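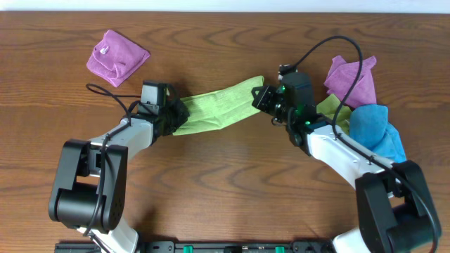
Lime green, held by both ends.

Home | Older posts | The Shed | Recipes I Stand By | About

The rag question

Last updated 3/13/20

I have reached the stage of life where I hold opinions on microfibre cloths. I didn't seek this out. I used to be a person who wiped things with whatever was nearest, including (my mother still raises it) a sock, and I would describe those years as broadly happy.

Then we bought the table. It came from the big second-hand barn out at Rircombe, and it is the only piece of furniture we own that visitors comment on without being asked. Warm brown, with a grain that goes off in great wavy lines like a weather map. It shows everything. A glass put down without a coaster is a matter of public record, and so is anyone who has eaten toast in the past day and leaned on things afterwards.

The old cotton rags left fluff in the grain. Paper towel left bits of itself and a feeling of guilt. So in February I went to Kesance, the hardware place on the highway with the sausage sizzle, and spent $38 on a bundle of coloured microfibre cloths. I had gone in for a tap washer. I did not come out with a tap washer, and the laundry tap is still dripping as I type.

The colours are the selling point. There's a lime green you could direct traffic with, a pink that gets called magenta when somebody is feeling fancy, and a purple that started a small argument in our house over whether it is really just more pink. The idea printed on the cardboard sleeve was that each colour gets its own job, and you never, ever mix them. I liked that. I drew up a list and stuck it inside the cupboard door. Green for the table. Pink for the bathroom. Purple for windows and the car.

The list held for five days. On the sixth I found the bathroom pink on the kitchen bench, sitting beside the butter, and everybody who lives here had an alibi.

We have since moved to a looser arrangement in which the colours mean nothing and everything goes through the wash together. This brings me to temperature. I put the first load on at 60, on the grounds that hot is clean, and I followed it up with fabric softener because I like things to smell of something. If you have microfibre of your own you'll be wincing. The softener coats the fibres, and after that the cloth just pushes water about the table in a vague, well-meaning way. A couple of vinegar rinses brought most of them back. The rest have been posted to the shed and are not spoken of.

And then there's the folding, which is where I have been losing my evenings. You would think a square of cloth would be the easiest thing in the basket. A fitted sheet has a reputation, fair enough, but a rag? Halve it, halve it again, go and sit down.

Microfibre grabs. It grabs the other cloths, it grabs the rough bit of skin on your thumb, and it grabs itself, so that when you pull two corners apart the middle stays in a clump and has to be persuaded. I like to have it by the two ends and stretch it out over the table before I commit to anything.
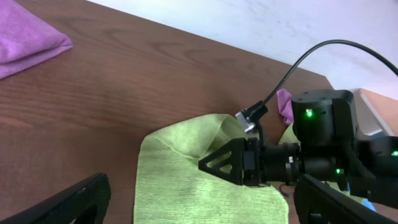 The purple ones behave. I can't account for it, as they were in the same bundle and have had the same hard life, but a purple cloth folds over into a nice soft rounded edge and stays where you put it. Green bunches. You get one end lying flat and the other has already risen up into a ridge, and if you smooth the ridge it simply moves along and comes up somewhere else, like an air bubble under contact on a schoolbook. Pink doesn't bother with any of that and goes straight to crumpled. I've stopped taking it personally.

I tried thirds, the way a shop would do it. Thirds look lovely and fall over in the drawer. I tried rolling, having read on a housekeeping site called Skurkus that rolled cloths "present beautifully in a basket", and I can report that they do, until a person takes one from the bottom. Quarters it is. Fold toward you, thumb along the crease, flip, fold again, and put it straight on the pile before it gets ideas.

A few other findings, in no order:

The table is the right place to do it. The bed is too soft and the ironing board is too narrow, and the couch has the dog.

Don't fold them with towels still in the basket. You will find a missing cloth stuck to the back of a bath sheet a week later, usually when a guest does.

Cut the tags off on day one. They scratch, and they give the corners something extra to catch on.

If a cloth refuses, put it aside and come back to it. I've had reasonable luck just leaving one lying on the wood while I do the others.

The drawer, for the record, currently closes. It has a front row of greens and a back row of whatever, and I have opened it more than once this week with no purpose except to look. Next on the list is the tap washer, which will mean another trip to Kesance, and I'm told they have a new line in yellow.

Comments

rodrigues_rd_gardener: The softener thing got me as well. Whole drawer of them. They now live in the car and do nothing in there too.

teapotandco: Purple is not pink. I'm with whoever said so.

mopsy: What do you put on the table itself? Ours came up dull after a year and I'm scared to touch it.

reply from the author: Beeswax, a very little, and then a lot of rubbing. With a green one.

teapotandco: Fix the tap.

Older post | Newer post | Back to top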